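Brivness weavers put 165 baskets up for grabs this October
Oct 3, 2020
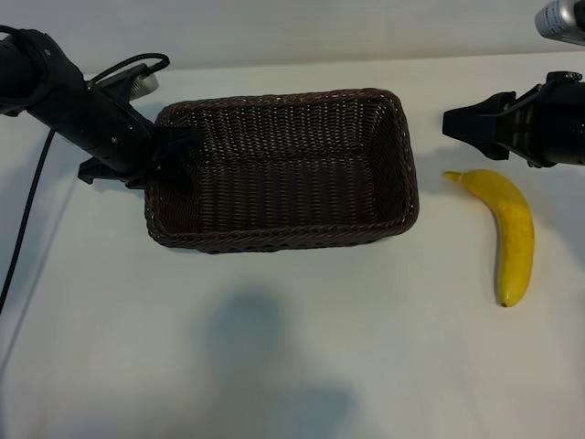
A dark brown woven basket and a banana on a white tabletop.

I went over to the old Camenzind feed store for a bag of birdseed and came home with a flyer, a sore thumb and a strong opinion about fruit bowls. The thumb comes from trying to weave (more on that in a minute). The flyer is for the Brivness basket sale, which opens next weekend in the back half of the store and runs right through the end of October.

Regula Aigner has been getting it ready since summer. She and the Broder Street weaving group have 165 baskets priced and tagged, everything from little bread baskets up to log carriers I could probably sit in. Small ones start at $10. The big ones go up from there, and she told me she would still rather sell a big one cheap than haul it back up the stairs.

The rectangular kind with the braided rim is the one I'd go for. I have had round bowls on my kitchen counter for years and bananas just don't fit in them, they hang over the side and roll off if you bump the table. A basket with a flat bottom and four straight sides takes a whole bunch lying down, with room left for the apples. Regula says to leave the bananas out on their own if you have pears you're trying to keep, and to shake the crumbs out of the bottom every so often.

Now, the thumb. Eirini Pappas is teaching a beginner class on two of the sale afternoons, and she let me have a try at a rim while she was setting up. The rim is the hard part! The sides go over and under and you get into a rhythm, but the braid at the top is a lot thicker and every strand has to be tucked back in before it dries out on you. Mine looked like a bird had started it and moved away. Eirini undid it in less time than I took to make it and was very nice about the whole business.

The class is $3 for materials, bring your own apron and an old towel. You won't finish a basket in one afternoon, but you'll get a small mat out of it, and she says people usually come back for the second session and start on sides. Sign up at the Camenzind counter or call the store. Space is tight this year with the tables spread out, and masks are required inside.

Money from the sale goes to new reed and to fixing the heater in the weaving room, which quit in February. Kindik Bakery is sending over rolls for opening morning, so get there early if you care about that. I do.

Doors open at 10. Park on the Broder Street side, the front lot is still torn up.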